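Erkton 洗濯表示・お手入れメモ集

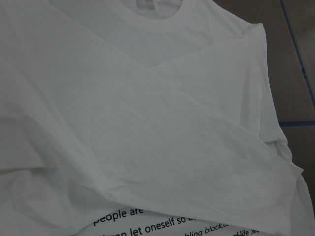
Erktonは、衣類のお手入れに関する短いメモを日本語で集めた小さなテキストデータセットです。綿、麻、ウール、化繊の普段着について、洗い方、干し方、たたみ方、しまい方を書いた文章が282件入っています。最初は自分の覚え書きのつもりだったのに、書き足すうちに楽しくなってしまい、とうとう公開するところまで来ました!

更新日:2019年2月14日
バージョン:3
管理:Toàn Văn、Quang Kim

中身について

ファイルは2つです。notes.tsv が本文、terms.tsv が用語の対応表になっています。文字コードはUTF-8、改行はLF、区切りはタブです。本文の中にタブは入っていませんが、全角スペースは残っているので、前処理のときに気をつけてください。

notes.tsv の列
id:通し番号。欠番あり
fabric:素材。混紡のときは割合の多いほう
task:洗う、干す、たたむ、しまう、しみ抜き のどれか
text:メモの本文
source:書いた人の記号(T または Q)

terms.tsv の列
term:見出し語
variant:表記ゆれ
memo:補足。空欄が多いです

用語の対応表は個人的にいちばん気に入っている部分です。「陰干し」「かげ干し」「日陰干し」、「襟ぐり」「えりぐり」「首まわり」など、同じことを指す言葉がこんなにあるのかと、集めていて何度もうれしくなりました。見出し語は222語あります。

本文の例

id 14/綿/干す
脱水が終わったらすぐ出して、肩の縫い目を持って二、三回振る。ハンガーは裾から入れる。襟から入れると首まわりが伸びる。

id 97/ウール/洗う
ぬるま湯に中性洗剤を溶かし、押し洗い。こすらない。すすぎの水も同じくらいの温度にする。

id 160/麻/しまう
きっちりたたむと折り目が残るので、ゆるく丸めてかごへ。夏の終わりに一度洗ってから。

作り方

二人で別々に書き、あとで読み合わせました。意見が割れたメモは両方残してあります。とくに白い綿シャツの漂白については、T はお湯派、Q は水派で、最後までまとまりませんでした。読み比べるとなかなか面白いですよ。

旧版からの変更

・素材の「その他」をやめて、化繊と混紡に分けました
・Sầm で作った検索用の索引は外しました。Trisa の読み込み用スクリプトはそのまま動きます
・しみ抜きのメモを増やしました。カレーとしょうゆが充実しています
・id 53 と id 54 の本文が入れ替わっていたのを直しました

使い道

文の分類、表記ゆれの吸収、短文の要約の練習などに向いています。Anum の勉強会では task 列を当てる課題に使いました。量が少ないので、大きなモデルを一から学習させるには足りません。

注意

書いてあるのはあくまで二人の家での習慣です。大事な服を洗うときは、その服についている洗濯表示を優先してください。革、毛皮、着物のメモは入っていません。洗剤の商品名は本文から消してあります。

ライセンス

CC BY 4.0 です。引用のときは「Erkton 洗濯表示・お手入れメモ集」と書いてください。

誤字の報告も、新しいメモの提案も大歓迎です! id を添えて送ってもらえると助かります。靴下の干し方だけまだほとんど集まっていないので、こだわりのある方はぜひ。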